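Part-Time Stock and Returns Assistant
Akolgo Kitchen Exchange
Posted 4 February 2024

Akolgo Kitchen Exchange buys used cookware and tableware from households and closing restaurants, cleans and checks it, and sells it from our store and by mail. We are hiring one part-time assistant for the back room. The job is 4 shifts a week, mornings only, with one weekend shift every other week.

You would report to Aileen Malabanan, who runs receiving. Lungile Engelbrecht handles mail orders and will share the packing bench with you.

What the job involves

Unpacking boxes as they come in and matching them to the seller's list
Washing, drying and checking items for chips, cracks and missing parts
Grading each item A, B or C and entering it in Zilen, our stock system
Packing mail orders and booking the carrier pickup
Handling returns, including writing a short note on the condition of each item

The shelves hold 1,038 items at present, and each one has its own tag. Most of the work is done standing. Boxes can weigh up to 40 pounds and we have a hand cart for the heavier ones.

Grading takes patience. Glossy pieces have to be turned under the lamp, as glare can hide a scratch. Printed marks are copied into the stock record when they can be read and left blank when they can't. 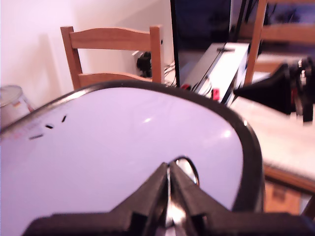
What we are looking for

You do not need retail experience. You do need to write clearly, handle breakable things with care and show up on time. Basic computer skills are enough for Zilen, and we will train you on it during your first two weeks. Knowing something about cookware or ceramics is a plus.

Pay and hours

Pay is $19 an hour, with a raise of $1 after 300 hours worked. Shifts run from 7:30 to 12:30. Extra hours are available in December. Staff get 25 percent off anything in the store, and there is free parking behind the building.

How to apply

Send a resume or a short letter to Araba Issahaku at the store, by mail or in person at the front counter. Include the name and phone number of one reference. Please say which mornings you cannot work. Interviews take half an hour and include a short grading exercise. We reply to all applicants.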